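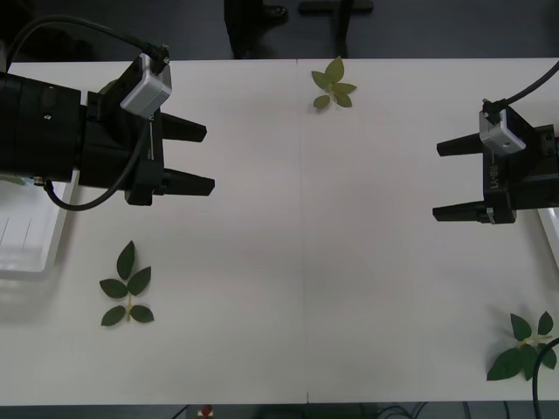
Plirnum Leaf Sorting Set

README for the two-arm tabletop recordings made at the Gastcombe workshop. Maintained by Prasanna Patwary. Last revised in June.

What this is

Plirnum is a set of teleoperated episodes in which two arms pick up artificial leaf sprigs from a white table and put them into trays. It was gathered to train and compare imitation policies on light, thin, irregular objects. Most of our earlier sets used blocks and cups, and policies trained on those closed the fingers too high when given anything flat.

The sprigs are small, they lie close to the surface, and the leaves bend when gripped. An operator has to choose between taking the stem and taking a leaf, and both choices appear in the data. We did not ask operators to prefer one.

Task

Each episode begins with sprigs laid flat on the table between the arms, grippers open. The operator clears the table. A sprig may go to the tray on either side, and either arm may pick it up. Handing a sprig from one gripper to the other is allowed but was left to the operator.

There are 4 task variants:

clear_any - all sprigs to any tray
clear_near - each sprig to the tray on its nearer side
light_left - light green sprigs to the left tray, dark green to the right
light_right - the reverse of light_left

The variant name is stored with every episode and is also written out as a plain sentence in the instruction field. Dilani Sivakumar wrote the sentences. There are 7 wordings for each variant, drawn at random when the episode is opened.

Setup

The arms face each other across the table. Each gripper has two black parallel fingers and carries a silver-gray sensor module on top. The table is made of two white panels, and the seam between them is visible in the fixed view. Some early policies treated the seam as an object edge and hovered over it. We kept it in on purpose, so don't mask it out if you want results that compare with ours.

Cables run to the modules and can drape near the table. In some episodes a cable crosses part of a sprig in the fixed view. These are marked cable_overlap in the notes column and are otherwise ordinary episodes.

Left and right always mean left and right as seen in the fixed view. The operator sits elsewhere and may have called them something different in spoken notes. Ebbe Fjeld went through the notes and changed them to match.

What each episode holds

fixed/ - color video of the table
wrist_left/ and wrist_right/ - color video from the gripper modules
state.csv - joint positions and finger opening for both arms
action.csv - commanded targets, same columns as state.csv
meta.json - variant, instruction, operator code, outcome, notes

Timestamps are in seconds from the start of the episode. Video and state share one clock. The wrist streams start slightly later than the fixed stream, so line them up by timestamp and never by row number.

Placing the sprigs

Before an episode, the person resetting the table drops the sprigs by hand and then moves any that overlap. Sprigs may point in any direction. They may lie near the far edge of the table, as long as both grippers can get their fingers around some part of them. Parveen Pathirana and Piyumi Pathirana did most of the resets, and their habits differ a little - Piyumi spreads things wider. The reset code in meta.json tells you who did it.

Outcome labels

success - every sprig is in a permitted tray at the end
partial - at least one sprig is in a permitted tray, but not all
fail - none are

A leaf hanging over the rim of a tray still counts as in. A dropped sprig that the operator picks up again does not change the label, but it is noted as regrasp. Each label was given by 2 people working apart, and Prasanna settled the ones where they disagreed.

Known problems

Dark green sprigs in the shadow of an arm are hard to make out in the fixed view. Use the wrist streams for these.

The trays can be partly outside the fixed view or hidden by an arm. Don't use the fixed view alone to judge whether a sprig was placed.

In 3 recording sessions the finger opening for the right gripper was logged with its sign flipped. The loader corrects this. If you read state.csv directly, check the flip_right flag first.

Splits

The train and test splits are made by session, so sprig layouts from one sitting never appear in both. Please keep them as they are. A small holdout with sprigs of a different leaf shape is stored at Zistuma and is available on request.

Questions

Send corrections to Prasanna Patwary with the episode number and the variant name. Requests for the holdout go to Ebbe Fjeld. The loader is the same one used for the Majumder set and is kept in the tools folder, with its own README.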